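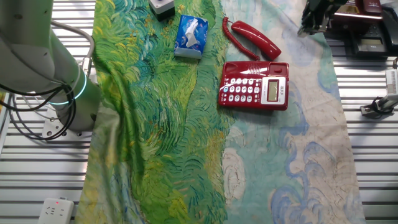 Red desk phone with the handset off, next to the tissues.

Search posts Search Clear

Ximena Varela
2025-06-30

1/7
A small thread on our grasp timing work in the Kilier project. The question is simple: can a model tell from images only if the gripper holds the handset, or is only near to it? We do not use any force signal at test time.

2/7
We chose a corded phone on purpose. The coiled cord pulls on the handset and changes the shape of everything around it. In November we tried with plain blocks and the results were too good to teach us something.

3/7
The method is called Pikia. For each recorded episode we mark one moment, when the fingers are closed on the object. Then the model learns to order pairs of images: which one is nearer to this moment? It never sees a label like "success".
A case we mark as held, fingers closed on the red handset:

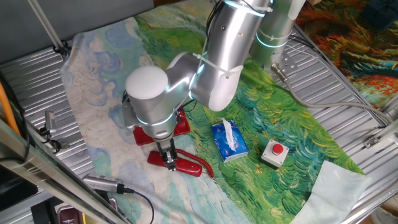
4/7
We have 2294 pairs in the training set. Uriel Tapia and I marked the moments separately and then compared. In 20 episodes we did not agree, and I took these out. Maybe later we will study them, they are the interesting ones.

5/7
The hard negatives are images where the gripper is just over the handset and the handset still lies on the cloth. The wrist covers part of the phone base from this side, so the model has less to look at. Our older baseline, Protley, often called these images "held". Pikia makes this mistake much less, but it still makes it. 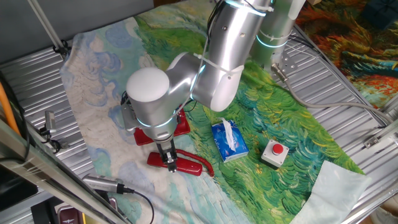
6/7
What does not work yet: the patterned cloth. When we change it for another one, the ordering gets worse, more than I expected. We tested 6 cloths. I think the model uses the painted swirls as a kind of ruler. Uriel thinks it is the reflections on the handset. We will check both.

7/7
The draft is with Pacheco for internal reading. If you work on ordering losses and you know a good test for background dependence, please write me. I answer slowly but I answer.

We use cookies to remember your settings. Accept Manage
Contact | Terms | © 2025 | Back to top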